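Fimden is a farming and trading game from Jotwood, and it costs 18 dollars. You run a supply barge between river towns, and the main campaign took me 20 hours with most of the side jobs skipped.

The trading works well. Prices move slowly enough that you can plan a route, and the map screen shows what each town bought last. Combat is weaker. Enemies repeat by the second chapter, and the dodge button misses inputs when the deck is crowded. 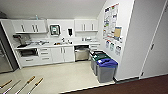 The kitchenette, with white cabinets over a long white countertop.

Cildale, the northern port, is the best part of the game. It has its own currency and a harbor master who will fine you 400 coins for docking late -- I paid it twice before I learned the tide chart. The last barge upgrade costs 700, and you should save for it early.

Loading times are short on PC. I had one crash, on a Wednesday night, and lost ten minutes. Controller support is fine, but the text is small on a TV and there is no option to change it.

Score: 7 out of 10

Contact us | Copyright Lã Game Reviews | Back to top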